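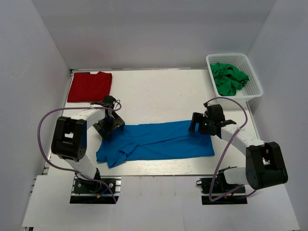
Photo: Parelby Courier

Couples in Parelby who reach a milestone anniversary this year can renew their vows together at Carrasco Hall in September, the town said on 2025-05-23.

The hall has room for up to 300 guests. Each couple may bring nine family members, and children are welcome. There is no fee, but couples should sign up at the town office on Claltar Street.

A short ceremony will be followed by cake and dancing — the band is from nearby Indumville. Last year 19 couples took part, and two of them were marking 60 years of marriage.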